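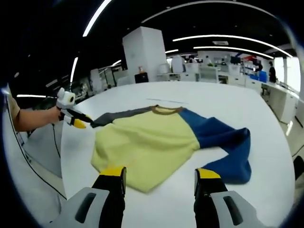

*Long-sleeved shirt, yellow body with one blue and one grey sleeve.*

# Savilside Roadside Warning Light

A flat, puck-shaped light that sits on the verge, the bonnet or the boot lid and flashes amber until somebody comes to help you. We've been selling safety kit for drivers from our shop in Mitham for years and this is the one we keep in our own cars!

If you have ever stood behind a crash barrier at dusk with lorries going past, you'll know how small a pair of hazard lights looks from up the road. They also tend to fade just when the battery is already in trouble. The Savilside runs on its own power, so it carries on flashing whatever state the car is in, and with a clear view drivers can pick it out from over 600 metres away on a dark night.

## What it does

There are three settings, all on one big rubber button that you can find with gloves on (we tried it with ski gloves, and it's fine). Press once for a slow flash, twice for a fast one, and a third time for a steady white light that's bright enough to read a policy number or look under a wheel arch. Hold the button down to switch off.

The base is magnetic and grips steel panels very firmly. It won't stick to aluminium or plastic, so on those cars use the fold-out foot and stand it on the ground. The older Tuneo light had a clip here, which snapped if you looked at it wrong, and we're very glad to see the back of it.

## Details

| | |
|---|---|
| Running time, slow flash | 11 hours |
| Width | 100 mm |
| Battery | 2000 mAh, rechargeable |
| Charging | USB-C, lead supplied |
| Flash colour | Amber |
| Case | Orange, sealed against rain and spray |
| Guarantee | Two years |

## Using it safely

Get yourself and your passengers well away from the traffic first. On a motorway, leave the car by the left-hand doors, go behind the barrier and ring for help; don't walk back along the hard shoulder to put a light out. On quieter roads, place it where approaching drivers will see it before they see the car, and keep your eyes on the traffic while you do.

Top up the charge every three months or so. Ours get done when the clocks change and again in between.

## In the box

- Warning light
- USB-C lead
- Drawstring pouch
- Printed instructions

The Fajardo twin case, which holds two lights and charges both from one lead, is sold separately and will be back in stock in May. Spare rubber feet are available from the Mitham shop or by post.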